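How Does a Robot Know What to Do Next?

Have you ever built a tower of bricks without really thinking about it? Your eyes, your brain and your hands do all the work together, so fast that you hardly notice. A robot can do this too, but every bit of it has to be handled by software. Software is the set of instructions that runs on a computer, and it is the most exciting part of any robot!

At the Mosoti workshop in Sumberg, robot arms practise with wooden alphabet blocks. Blocks are brilliant for this. They have flat sides, they don't roll away, and they come in lots of colours and patterns for a computer to puzzle over.

Step one: looking

A robot's camera doesn't see a block the way you do. It sees a huge grid of tiny coloured dots called pixels. Suppose one picture is 400 dots wide. The computer gets a long, long list of numbers for all those dots, and nothing in the list says "block" or "table". A piece of software called the perception program has to work that out. It hunts for edges, corners and patches of colour, and then makes its best guess – cube here, table there, gripper over on the left. (A gripper is a robot's hand.) 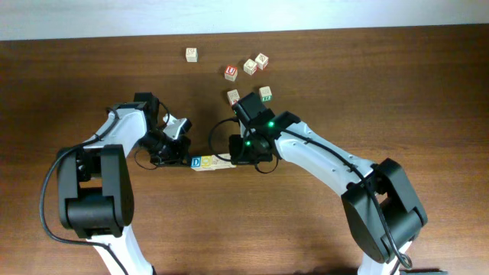
Guessing gets tricky when something is in the way. If you hide half a biscuit behind a mug, you still know there's a whole biscuit. The perception program has to learn that, and it learns by studying lots and lots of pictures. One early version at Mosoti was given 403 pictures to study, and it still mixed up blocks and shadows!

Step two: making a plan

Next comes the planner. Its job is to answer questions like these:

Which block should I go for?
Which way should my arm travel?
Will I bump into anything on the way?

An arm has several joints, just as yours has a shoulder, an elbow and a wrist. Try touching your nose with your elbow high up, and then with your elbow down low. Same nose, two different ways of getting there! The planner compares lots of ways like that and picks one that is short, smooth and safe. With two arms there's even more to think about, because each arm has to keep clear of the other one.

Step three: moving, and checking

The last program is called the controller. It takes the plan and turns it into tiny commands for the motors. Imagine it checking the joints 100 times every second, asking "Are we where we should be?" and nudging them if the answer is no. You do the same thing when you carry a very full glass of water across a room.

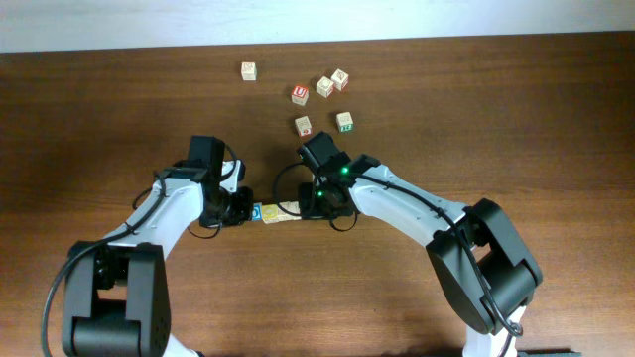
Teamwork is the hardest thing to program. Each arm needs to know what its partner is up to, and neither can go off and do its own thing. Think about three blocks held in a row between two grippers, one with a blue letter, one with a yellow letter and a plain one at the end. If the grippers pushed too hard, the row could buckle. If they pushed too gently, the middle block could drop out. So the controller has to keep both sides pressing evenly – clever stuff!

Try it yourself

Find three small blocks or dice and a friend. Lay the blocks in a row on a table. Using one finger each, press on the two ends and try to lift the whole row together. No talking allowed! Then try again, but this time one of you says "up" and "down". Was it easier? You've just found out why robot arms need to share messages.

Words to remember

Perception: working out what the camera is looking at.
Planner: the program that chooses how to move.
Controller: the program that keeps the motors on track.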